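Notebook, bin picking cell
September, open day

Started 7:30. Air on, controller up, no faults carried over from last night. Loaded the same program we used for the rehearsal and left the speed where it was. Ute Wegener had asked for 100 percent for the visitors. I said no and she didn't push it.

Home position check fine. Ran the arm over the bin twice with nothing in it, then put the mixed set in and let it go on its own while I set up the chairs and the barrier tape.

Groups came in four slots, first at 9:00. Skovside sent the biggest one, 19 people, which is more than fits behind the tape. Split them in half and ran the talk twice. The Jeltico people were in the second slot and stayed into the third. Fikivau came after lunch. Sperling had signed up for the last slot and arrived late, so they got the short version.

The talk as given, so that whoever does it next time has something to start from:
— what the cell is for (unsorted small items in one bin, one pick at a time)
— let it run for a few minutes without talking
— what happens on a missed pick: it backs out, takes a new image, tries another item
— questions, then one of the visitors picks which items go back in the bin

The last part went over best. People like to choose the hard stuff. Every group wanted the screwdriver in, and most of them wanted it in a corner. Keep doing this, but have the spare items in a tray within reach. I walked to the cabinet and back far too many times.

Picks for the day, from the log: 1069 attempts, 759 successful. That is 71 percent, lower than the rehearsal, and I expected that with visitors choosing the items. The log doesn't record which item was attempted, so I can't break it down. Adding an item field is on my list.

Notes on items, from memory, written up at 16:00:

Dustpan. Good when the handle is free. When it lies flat the fingers want to go for the wide part and slide off. Two groups asked why it doesn't "just use the handle." Fair question. The grasp ranking favors whatever has the most clear space around it and knows nothing about handles.

Screwdriver. Fine by the black grip, poor by the shaft. It rolls if the first finger touches early.

Markers. Mostly fine. Against a wall or another item the approach angle gets steep and the wrist comes close to the side of the bin. I stopped it once by hand in the third slot. It probably would have cleared, but I didn't want to find out in front of people.

Clear plastic. Still the worst. Depth comes back with holes in it and the planner treats the spot as floor.

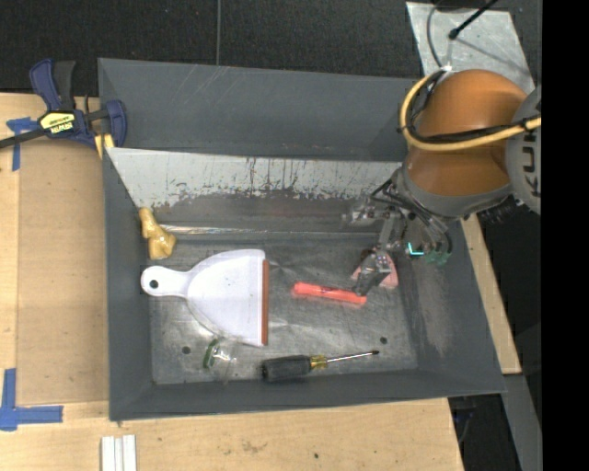

Mixed set in the bin, gripper down by the red stick. Dustpan to the left, screwdriver toward the front.

Asked most often: how much does it weigh, can it see color, what happens if you put your hand in. For the last one I showed the stop button and the barrier and left it there. A man from Jeltico wanted cycle time against a person doing the same job. I told him we haven't measured it. We should, even if the number is bad.

One stoppage, during the Fikivau slot. Lost the camera connection, 2 minutes to restart, then it picked up where it left off. Connector looked seated. Swapped the lead at the end of the day anyway and put the old one in the box marked CHECK.

To do:
Item field in the log.
Wall clearance — try another 10 mm and see how many picks we lose.
Tray for spare items.
Cap the groups at 12 when the next sign-up sheet goes out. Ute agrees.
Send the pick numbers to Sperling, they asked for them in writing.

Air off and controller down at 17:20. Bin left loaded for tomorrow.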